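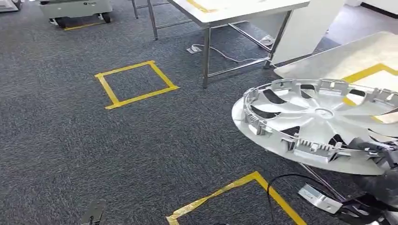 Yellow tape on gray carpet, and a silver wheel cover seen from the back.

Putting It Back: Labels, Outlines and Good Intentions in Shared Spaces
Final project report, Arnstead group

1. Why we picked this

Our original topic was noise in the library. Another group had already claimed it, loudly, so we went with the next thing that annoyed all of us, which was the can opener in the dorm kitchen. It has a drawer. The drawer says CAN OPENER on it in capital letters. During the first month of the semester we found it in the drawer once, and we suspect that was an accident.

The question we ended up with is simple enough. When people share things, does marking the place where a thing belongs make them more likely to put it back there? And if it does, does the kind of marking matter?

There is a lot of confident advice on this. Home organizing books say to label everything. Kindergarten teachers tape shapes on the rug. People with nice garages paint the outline of each wrench on a board, so that a missing wrench leaves a sort of crime scene. We read a fair amount of this material and came away with a strong urge to buy baskets, but not much in the way of evidence.

2. What we did

We watched 7 shared spaces in Arnstead for 4 weeks: two dorm kitchens, a laundry room, the music practice room, the bike shed, the costume closet at the theater and the front desk of the Arruda building, where people borrow umbrellas and the one good stapler. Each space got one kind of marking. Some had a written label, some had a taped outline on the shelf or floor, and some had nothing at all so that we'd have something to compare with. The second dorm kitchen got both a label and an outline, mainly because we had tape left over.

Twice a day, at 9 a.m. and again at 9 p.m., one of us walked through and wrote down whether the marked item was home, nearby or gone. "Nearby" meant within arm's reach of its spot. We argued over this definition for most of an afternoon, because the members of our group do not have the same arms.

We also ran a short survey, which 54 people answered. It asked how often they put shared things back and how often they thought other people did. You can probably guess how that went. Almost everyone reported being the last responsible person in Arnstead.

The notes went into Drallular, the tracking app the course uses, which lost our first batch of laundry room entries and then found them again filed under a different month. We checked them against the paper sheets. If you do this project next year, keep paper sheets.

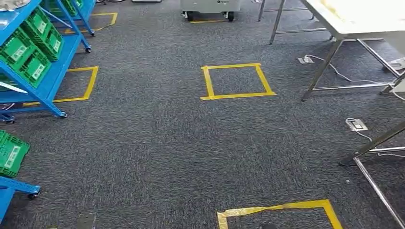

3. What we found

Outlines did better than labels. In the spaces with a taped outline, the item was usually home in the morning and at least nearby at night. In the spaces with only a written label, it was barely more likely to be home than in the spaces with nothing. The costume closet was the clearest case. The hat shelf had been labeled for years and was a disaster. We taped circles on it, and by the second week there were hats in the circles. They weren't always the right hats, but they were in the circles.

The kitchen with both markings did no better than the outline alone. People we asked there remembered the tape and didn't remember the label. One person denied there had ever been a label while leaning on it.

The bike shed went the other way. We marked a floor spot for the air pump, and within a few days somebody had parked a bike in it. A marked rectangle on a floor apparently says "something goes here," and in a bike shed the something is a bike. Size seems to matter a lot. An outline works when it fits one object and nothing else nearby, and a generous rectangle is an invitation.

We had expected long, awkward shapes to be the hard ones, since they never sit the same way twice. The laundry room ironing board proved us wrong. Once its outline was on the wall it hardly moved, and a few residents told us they found hanging it up satisfying. We have no explanation and would like to meet more people like this.

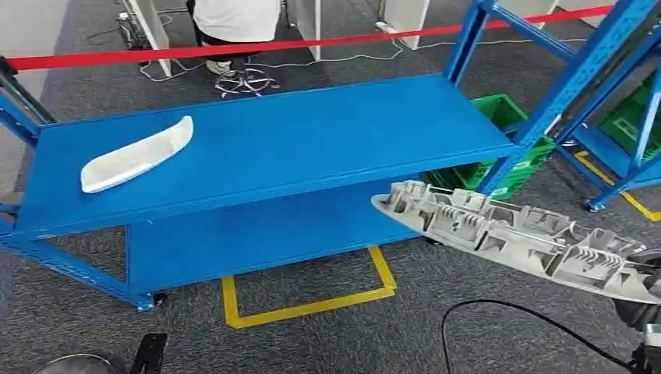
Tala Haddadin objected in the comments on our draft that we might be measuring novelty: bright tape is new, an old label is old, and people notice new things for a while and then stop. She suggested leaving the outlines up through December and counting again.

She's right, and we can't rule it out. The weekly numbers for the outlines dipped a little near the end, though the music stands in the practice room held steady. We have left the tape up everywhere except the bike shed, where the bikes have won.

4. The trouble with covers

A side question came up that we hadn't planned for. Several spaces had things that people were supposed to cover after use: the practice room piano, the sewing machine at the theater, a rug at Arruda that is rolled out for events. We logged these too. Covers turned out to be much harder than places. Putting a thing back takes one motion and you get your hands free at the end of it. Covering a thing means finding the cover, working out which side is the front and then doing it again when you see that was the back. Fitted covers got used more than loose sheets, and clear plastic got used least of all. Two people told us that with clear plastic they couldn't tell from the door if it was on.

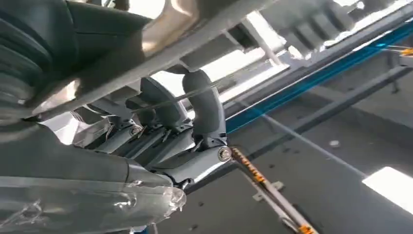
Clear plastic film, crinkled and shiny along the folds.

5. Limits

Our markings weren't assigned at random. They were assigned by who lived closest to what. People in the dorm kitchens also knew us, and may have behaved better out of pity. The log has nearly 200 usable entries, which felt like a great many at nine in the evening but is a small number to split between that many rooms.

We also had one outside interruption. In week three the Arruda front desk was replaced by a new one from Stalance with an extra shelf, and the stapler had to be given a fresh outline. It vanished the same night. It came back two days later with a different stapler's staples in it, and we logged it as home.

6. If we did it again

We would start with everything unmarked, count for a while, then mark it and keep counting in the same room. We would test smaller outlines against bigger ones. We would drop the umbrella stand, where any result depends mostly on rain.

The can opener now has its shape taped in the bottom of its drawer. At the last check it was on the windowsill, which we recorded as nearby after some discussion.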